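Home | News | Meetings | Papers | Contact

Ernholm Residents' Forum on Public Liberties
Minutes of the ordinary meeting, 2023-03-06

1. Travel checks on the Plerka ferry
The chair reported that the port authority still calls the bag searches "temporary". Members noted that they have been temporary since June. The authority's letter gives 1,119 searches and does not say what was found. The secretary is to ask again, in writing.

2. Petition
The petition stands at 500 signatures against the 3,000 needed for a council debate. One member doubted that a debate would change anything, Ivalitz having held one and kept its searches. It was agreed to carry on, without much enthusiasm.

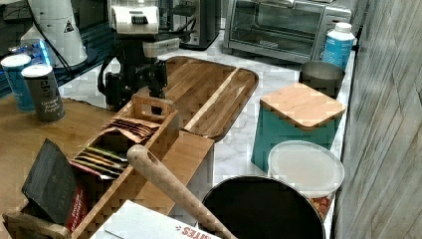
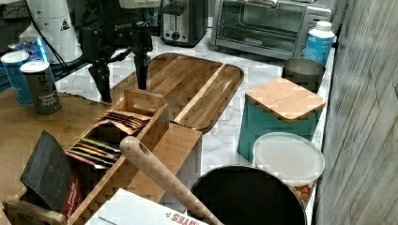 Items on the kitchen counter, both pictures.

3. Legal challenge
The Issa group has invited us to join its court case. Our share of the costs would be roughly 87 a month, with no end date given. The meeting was not persuaded that the group has a lawyer. Deferred until we have seen a name and a fee note.

4. Council reply on cameras
The reply says the cameras at the terminal "reassure passengers". It does not say which passengers were asked. Several members had used the ferry that month and none had been. Reply noted, not accepted.

5. Any other business
A proposal to invite the council leader to speak was lost on a vote. The last visit produced a leaflet.

The meeting closed early.

Last updated after approval by the chair
Contact the secretary | © Ernholm Residents' Forum | Back to top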